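Asard Quilted Tablecloth, Round, White

Item no. 903
Price: 119 USD
Availability: in stock, ships from our warehouse in two working days

The Asard is our heaviest table covering for round tables. We sell it since June, and it took the place of the older flat-woven model, which many customers found too thin for daily use. The cloth is made for us by Kodach, a small weaving company that also makes our bed covers.

The fabric has two cotton layers with a thin filling between them. The stitching holds the filling in place, so it does not move to the edges after washing. Because of the filling, cups and plates make less noise when you put them down, and the table below is better protected against scratches. Please note that the cloth is not waterproof. For a table where children paint or where you work with glue, we recommend to put the Preltton under-sheet below it.

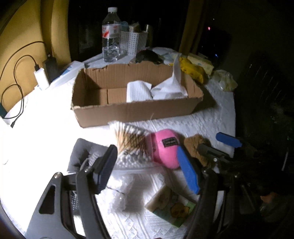

Asard in white, diamond pattern, on a round table.

Size and fit

The cloth is offered in three diameters: 140, 160 and 180 cm. To find the right one, measure your table across the middle and add two times the length that you want to hang down. Most people like a hang of 20 to 30 cm. If your table has a middle foot instead of four legs, a longer hang is also comfortable, because the knees have more place.

The edge is finished with a narrow band in the same color. Up to 3 percent shrinking is possible in the first wash, and we already cut the cloth a little larger for this reason.

Washing

Wash at 40 degrees with similar colors. Do not use bleach, it makes the filling yellow with time. You may tumble dry on low, but take the cloth out when it is still slightly damp and lay it flat over the table. Ironing is not necessary and it presses the pattern down.

Abrasion test: about 2,000 cycles without open stitches (our own test, on the washed fabric).

Colors

White, sand and gray-blue. The gray-blue is dyed in small lots by Đàm, therefore two cloths ordered at different times can differ a little in tone. If you need a matching pair, please order them together.

Returns

You can send back an unwashed cloth within 30 days. The cardboard sleeve does not need to be intact, but please include the paper with your order number.

Questions about special sizes are answered by Bjartur Sveinbjörnsson in our sales office. For oval tables we have at the moment only the flat-woven quality.

Page updated 2025-11-22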